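News > Community > Local

Print this page | E-mail this story

Lending library adds kitchen gear to its shelves

Residents of Lotemley can now borrow slow cookers, pressure canners and stand mixers along with their camping gear and power tools, after the town's tool library opened a kitchen section in March.

The Lotemley Tool Library has run out of the old feed store on Plirna Street for six years. Until now it has lent mostly garden and building equipment. Coordinator Yesenia Cárdenas said members had been asking for kitchen items for a long time, mainly things they needed once or twice a year and had no room to store.

"People in the new apartments have maybe two cupboards," Cárdenas said. "They don't want to buy a canner for one weekend of peaches."

The kitchen section holds up to 200 items, nearly all of them donated by households in the town and the surrounding farms. Each one is cleaned, tested and tagged before it goes out. Anything with a cord is checked by Eustaquio Arellano, a retired electrician, who turned away a good number of toasters in the first month. 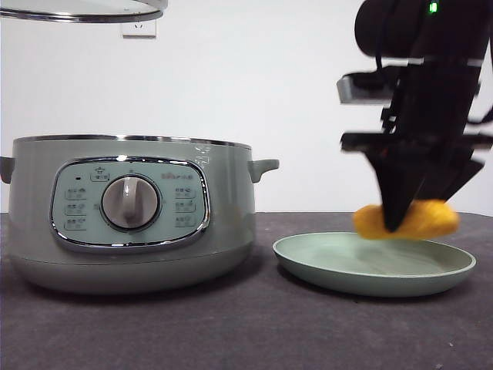 A mint-green electric cooking pot.

Members can take two kitchen items at a time and keep them for a week. There is no charge beyond the yearly membership, though items that come back dirty carry a cleaning fee. Larger pieces, such as the chest coolers and the coffee urn, have to be booked ahead. The urn is already spoken for on most weekends through the summer.

Shelving for the new section was paid for with a grant of $1,692 from the town's waste reduction fund. The fund was set up to keep small appliances and furniture out of the landfill on Jaramillo Road, where drop-off fees went up last year.

Councillor Haruna Miyazaki, who put the grant forward, said she expects other neighbourhood groups to apply. "It's a small amount of money and it was spent in the town," she said. "The lumber came from the yard down the street."

Not all donations can be accepted. The library will not take deep fryers, electric blankets, anything with a cracked housing, or non-stick pans with a worn coating. Manuals are welcome, even for items the library does not have – Arellano keeps them in a filing cabinet and says they get used more than people would think.

The library is also starting a cooking night once a month in the back room. The first was led by Geum-ok Jeon, who showed a full house how to make radish kimchi and sent everyone home with a jar. The next one will cover bean stews, with Crescencio Valdovinos, who ran the lunch counter at the curling rink until it closed. Places are free for members but must be reserved at the desk.

Membership at the library passed 100 households over the winter. It is open weekday evenings until 8 p.m. and on weekend mornings. Donations can be left at the side door during open hours only, as items left outside overnight have been rained on.

Contact the newsroom | Copyright Lotemley Community News. All rights reserved. | Back to top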